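Speaker Notes: Choosing Furniture for Shared Reading Rooms
Omesex Library Services, December briefing

Opening (allow 2 minutes)

Welcome the audience and thank the Baptista branch for the use of its hall. State the purpose of the talk: to help branch managers select tables and seating that will serve the public for many years. Mention that the Forard survey drew 1051 replies from patrons, and that noise and glare were the most common complaints.
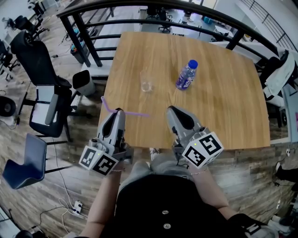

Glare deserves more attention than it usually receives. Dark, glossy surfaces reflect ceiling lights into the eyes of the reader, and patrons respond by moving to another seat or leaving early. A light oak tone, as on the rectangular table shown on this slide, is the finish we recommend for general reading areas. It should be paired with a matte sealant. Remind managers that samples must be viewed under the branch's own lighting before an order is placed. Pause for questions on finishes.

Move next to table height. Adult tables should allow a patron to sit with both forearms resting on the surface. At Bravon, more than 100 tables were replaced after the old ones proved too high for many older readers. 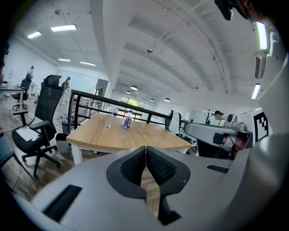
PLACEMENT AND CLEARANCE

Stress that aisles must remain open to wheelchair users at all hours. Tables near a railing should be set back far enough for a chair to be pulled out fully. Refer the audience to page 9 of the handout for the floor plan checklist.

Close by giving the deadline for furniture requests and the location of the sign-up sheet.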